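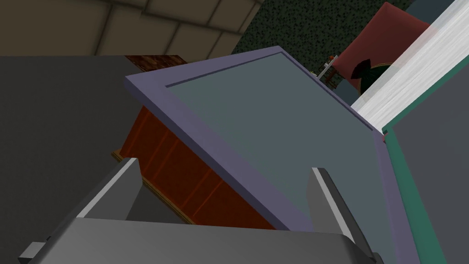
Home Posts Allotment Choir About

Learning the alto line in a hurry

December, by Trudy Merrick

Six songs to learn and the concert nearly here. Missed two rehearsals with a cold. Been singing along to Arben's recordings in the car, badly.
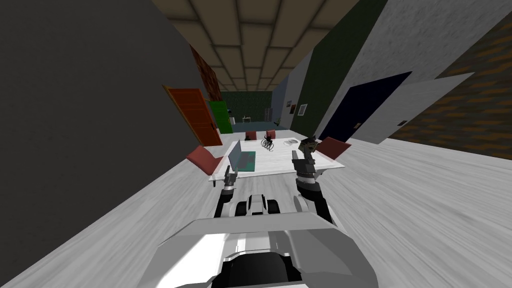 Girnico Community Choir: Altos

The Stoyanova piece is the hard one. Page 10, where we come in after the tenors. I come in WITH the tenors. Every time. Shanti has started elbowing me, which does help a bit.
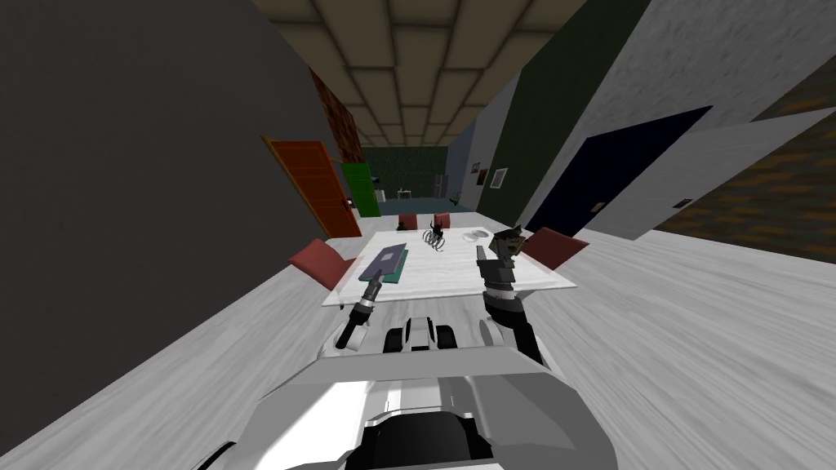 Breathing is my other problem. Narayanan wants the long phrase in one go and I run out before the last word. So I practise standing up at home, score flat on the table. A white top with faint grey veining, like the one here, would suit me nicely, mine is all tea rings. Anyway, shoulders down, breathe low, dont gulp. Got to the end of it once last night, then frightened the cat. 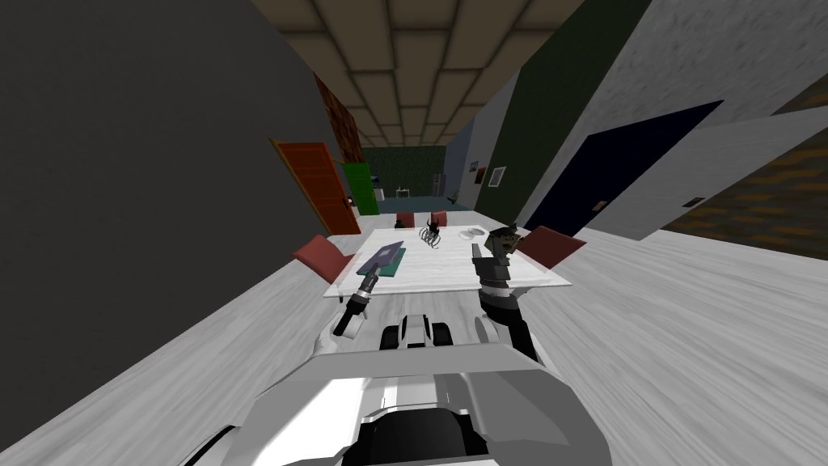 What to bring

Black folder, pencil, water. Long sleeves, the hall is freezing. Yurani has spare folders if you ask her before 6. Mince pies after, I'm down for 80 of the things and havent bought the mincemeat yet.

Contact | © Trudy Merrick | Back to top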